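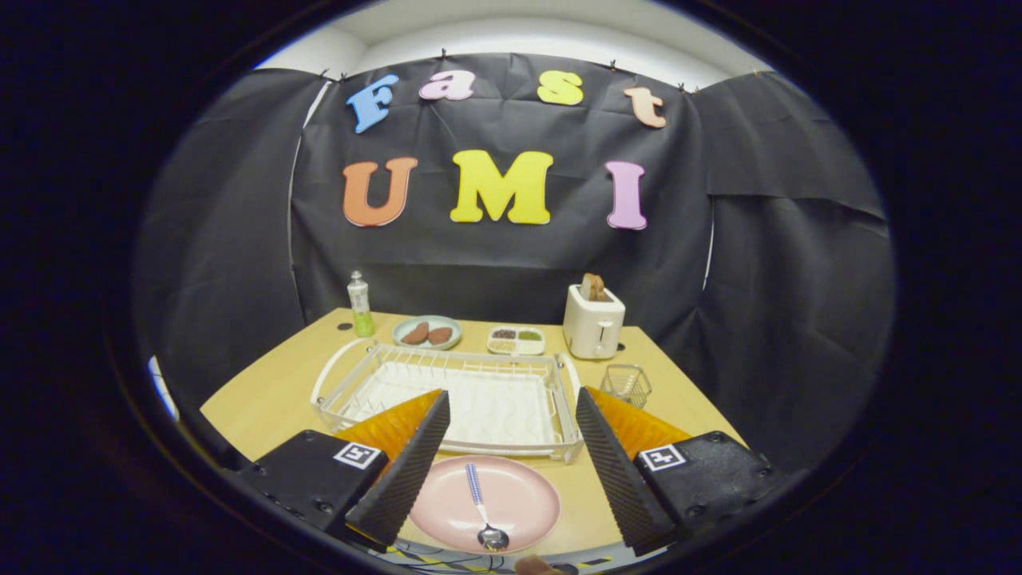

3.2 Collecting the demonstrations

All demonstrations for the tableware tasks were recorded with a hand-held gripper, without a robot arm in the loop. The operator holds the tool, carries out the task at normal speed, and sets it down between takes. We recorded 2000 demonstrations in this way and kept them in the Udia set, which is used in every experiment in Section 4.

Figure 3. View from the hand-held gripper at the collection table. The fingers are open on either side of a pink plate with a spoon on it, and an empty dish rack stands behind.

Each finger housing carries a square black-and-white tag. We read the gripper opening from the distance between the two tags, so a take in which either tag was lost for more than six frames in a row was dropped. This removed 319 takes before the final count. Most of them came from the first sessions, when operators tended to turn the wrist too far while reaching over the rack.

Other kitchen items stay on the table during recording, among them a toaster and a plate of food. They play no part in the rack task but give the policy some clutter to deal with. Their places were changed after every 83 takes - a fixed number, so that operators did not have to decide when to do it.

Sunita Rana checked the start and end points of every take by hand. Takes with a long pause at the beginning were trimmed, and the rest were left as recorded.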